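Ce que l'automatisation a changé à l'atelier

Je travaille chez Wengate, un service de blanchisserie et de tri de vêtements. Depuis octobre, la chaîne de tri est automatisée. On m'a demandé plusieurs fois ce que ça donnait de l'intérieur, alors je réponds ici une fois pour toutes.

Avant, nous étions neuf au pliage. Aujourd'hui, nous sommes cinq. Les autres sont passés au contrôle ou à l'expédition, un collègue est parti chez Ustico. La machine, fournie par Nodotent, prend les articles simples : serviettes, tee-shirts, draps-housses quand elle est bien réglée. Elle sort 166 pièces à l'heure. Le reste nous revient, surtout les vestes et tout ce qui a une fermeture, un col ou une doublure.

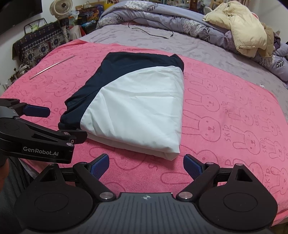 Babar Rana, mon chef d'équipe, a fait le calcul avec nous le mois suivant la mise en route. Nous traitions 117 pièces par poste à la main, nous en traitons maintenant 114. Trois de moins, mais uniquement des pièces difficiles. La prime, elle, est toujours calculée sur l'ancien barème. Nous l'avons signalé par écrit et la direction a promis une réponse pour le 1er juillet.

Le travail est moins répétitif et je ne m'en plains pas. En revanche, il n'y a plus de moments faciles. Une pile de serviettes permettait de parler un peu ou de reposer les épaules. Maintenant, chaque pièce demande de réfléchir : où passe la manche, dans quel sens rabattre le bas, quoi faire d'un col qui ne veut pas rester à plat. 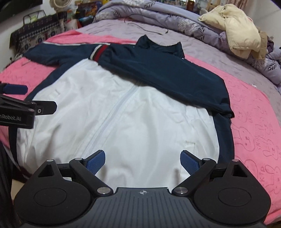 Veste zippée, une manche repliée en travers de la poitrine.

Il y a aussi des tâches nouvelles. Deux d'entre nous ont suivi la formation Tarawneh pour relancer la machine après un bourrage. Cela prend du temps sur le poste et n'apparaît dans aucune fiche. J'ai demandé que ce soit ajouté à la mienne avant mon prochain entretien.

Je compléterai ce billet quand nous aurons la réponse pour la prime.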